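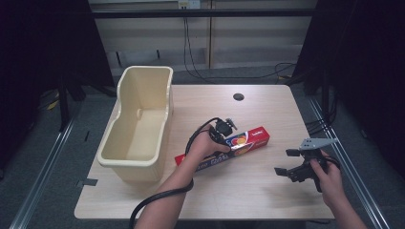

I've had the same argument with Ekua Tetteh every Monday since December, so I may as well have it in public. She reckons our timestamps are fine. I reckon our timestamps are the whole ball game, and that most of us in robot learning would rather fiddle with a new policy architecture for a fortnight than open the recorder code and look at how the streams get lined up.

Here's my gripe. You've got two hand-held grippers, each with its own clock, plus a head view, and the planner downstream assumes they all agree on when "now" is. Mostly they do. Then one stream drifts, the left hand arrives a beat early, and your policy learns that closing the jaws comes before reaching the thing. It'll still train! The loss curve looks gorgeous. That's what drives me up the wall.

Mojtaba Ahmadpour wrote our alignment tool, Vosuro, and it's a ripper bit of software (he'll be insufferable about that). It does 3 passes over every episode and flags the ones where the fingers and the wrist motion disagree. Out of a batch of 2000 it chucked episode 3101's entire family into the bin, and I spent a whole arvo convinced it was wrong. It wasn't. I'd mucked up a buffer size.
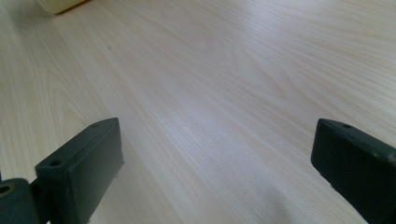
The wrist view is where I get properly stubborn. People treat it as a bonus channel, something you bolt on for the last few centimetres. But a lot of what it gives you is tabletop, and pale woodgrain with a bit of glare on it is a rotten thing to track against. If your visual odometry wobbles there, no amount of clever planning will save you. I'd take a boring, well-tested tracker over another planner any day, and I like planners.

Ekua's comeback is that more data washes it all out. Maybe, if the errors were random! Ours weren't, they all leaned the same way. She's promised to read the Vosuro logs before our next catch-up, and I've promised to stop bringing it up at lunch.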